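Kirneck Community Hall Association
Minutes of the general meeting, February 23, 2020

Meeting opened 7.05 pm. Elias Nseir in the chair, minutes by Margaux Hamel. Apologies were read and accepted.

1. Previous minutes
Accepted with one correction. Under item 6 the side door was written as "front door". The lock that sticks is the side door. Moved Elias, seconded Margaux. Carried.

2. Accounts
Opening balance $2,865. Closing balance $2,073. The difference is the foam matting for the small room, the plumber's call-out for the urn tap, and replacement fluorescent tubes. The power bill had not arrived when the statement was drawn up and will go into next month's figures.
Margaux asked if hire bonds could be shown on a separate line. Agreed.

3. Kitchen
The urn tap has stopped dripping. Two cupboard doors under the sink still need new hinges. Elias has the hinges and will fit them before the next meeting.
There was a long discussion about cups. The hall's crockery is getting chipped and playgroup would like something the children can hold. Plastic cups are to be kept on the lower shelf and the crockery moved up. Plastic cups are to be washed and put back, not thrown out. Margaux to label the shelves.
The box of Gutent dishwasher tablets was bought in error as the hall has no dishwasher. To be offered to members at cost.

4. Small room
The new mat is down. It is the interlocking foam kind in light blue, and the general view was that it is a big improvement on the old carpet squares, which went to the tip. Sitting on the floor is now bearable in winter.
Points raised:
Shoes off on the mat. Sign to go on the door.
No chairs or trestle tables on the foam. The legs leave dents.
Drinks. Some members wanted no drinks in the small room at all. Others said that would be unworkable with small children and on hot days. Moved Margaux that cups and cans be allowed on the mat provided spills are wiped up straight away and empties go in the recycling. Seconded Elias. Carried, 9 in favour, none against.
Cleaning is by damp cloth and mild detergent. The Puvard floor cleaner in the store cupboard is for the main hall only. If something gets down between the tiles, lift them, dry both sides and press the teeth back together.

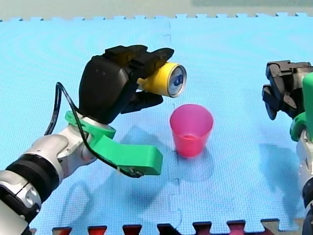
Cup on the new mat and yellow can held above it, small room.

5. Grant application
The Ko fund closes in August. Up to $1,000 is available for small repairs. Suggestions were the side door, the kitchen bench top and shade over the back step. The meeting favoured the bench top. Elias to get two written quotes – the form asks for both to be attached.

6. Other business
The key register has gaps. Anyone holding a key is asked to sign for it at the next meeting.
Recycling bin to be put out by the last group using the hall before collection. Cans are to be emptied first, as the bin has been attracting ants.
A child's grey jumper and a casserole lid are in lost property.

Meeting closed 8.40 pm.

Actions
Elias: cupboard hinges, bench top quotes.
Margaux: shelf labels, shoes-off sign, bonds on a separate line in the accounts.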